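L'entrée de l'atelier Clonari
Galerie, août

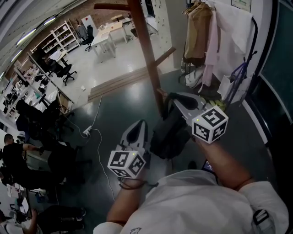
L'entrée est la première chose que nous avons rangée cet été, et c'est aussi celle qui se dérange le plus vite. On y pose tout : les sacs, les manteaux, les chaussures, ce qu'on compte remonter plus tard. Cette page rassemble des notes sur chaque coin, tenues par Áine Phelan et relues par Fionnuala Cullinane, qui partage l'atelier avec elle. Elles s'adressent surtout aux personnes qui viennent travailler chez nous quelques jours et qui cherchent où mettre leurs affaires.

Le portemanteau
Il est en bois, assez haut, et il sert pour ce qu'on reprend dans la journée : une écharpe, un parapluie, un gilet. Nous avons renoncé à y mettre les manteaux d'hiver. Trop chargé d'un seul côté, il penche.

Le portant
Les vestes et les manteaux vont sur le portant, près de la porte. La veste beige, la chemise rose pâle et le manteau blanc y ont leur place pour le moment. Nous laissons un peu d'air entre les cintres, surtout par temps humide. Quand il n'y a plus de place, on fait le tri dans ce qui est déjà accroché avant d'ajouter un vêtement.

Le tote bag
Le sac blanc reste suspendu au portant, sous les vêtements. Il est à tout le monde et sert aux courses de midi. Merci de le remettre vide — la dernière fois, on y a retrouvé une facture de Brophy que nous cherchions partout.

Les chaussures
Une paire de baskets blanches au pied du portant, c'est à peu près ce que l'endroit supporte. Les autres paires vont dans le meuble Fendora du couloir, qui a 9 casiers. Les chaussures mouillées restent sur le paillasson du palier jusqu'au soir.

Le sac à dos
Un sac à dos posé par terre, c'est l'habitude la plus difficile à perdre. Le noir se voit mal sur le sol gris foncé, et l'on passe souvent ici avec les bras chargés. La consigne est de l'accrocher par la poignée ou de l'emporter jusqu'à son poste. Nous avons essayé un banc pendant trois semaines. Il se couvrait de sacs dès le matin et nous l'avons retiré.

Le sol
Le sol sombre et brillant de l'entrée marque beaucoup. Un coup de balai le matin, une serpillière bien essorée en fin d'après-midi, et pas de produit gras. Nous utilisons le savon Clovudel, un bouchon dans un seau d'eau tiède. Les traces de semelles partent avec un chiffon sec si on s'en occupe tout de suite.

La marche
Entre l'entrée et la salle de travail, il y a une marche basse en bois. Elle surprend les gens qui viennent pour la première fois, d'autant que le sol change de couleur à cet endroit : foncé d'un côté, clair et poli de l'autre. Rien ne doit être posé dessus, même pour une minute. Fionnuala voudrait la poncer et la huiler à la rentrée.

La porte
Le panneau gris-vert foncé et son encadrement blanc ont été repris au printemps. La teinte nous a pris du temps : Áine voulait plus de vert, Fionnuala plus de gris, et le mélange retenu est le troisième essai. Il reste un fond de pot dans la réserve pour les retouches. Gardez le portant à bonne distance, sinon les cintres touchent la peinture.

Le mur
Nous avons gardé le mur blanc et nu derrière le portant. Il était question d'y fixer une étagère de 142 cm, mais elle aurait gêné les manteaux longs. Le projet est abandonné.

La salle de travail
Elle est ouverte sur l'entrée, sans cloison. C'est agréable pour la lumière, un peu moins pour la poussière, et c'est une raison de plus pour laisser ses chaussures de ville en bas de la marche. Les chaussons sont dans le panier du couloir, toutes tailles mélangées.

Ce qu'il reste à faire
Trouver des cintres identiques, si possible en bois. Acheter un deuxième sac pour les courses. Changer les patins sous le portemanteau, qui accrochent quand on le déplace. Le budget de l'entrée était de 100 euros pour l'été et il en reste un peu, de quoi payer les cintres.

Pour les objets oubliés, voir avec Áine avant 18 heures. Ils sont gardés dans la réserve jusqu'à la fin du mois.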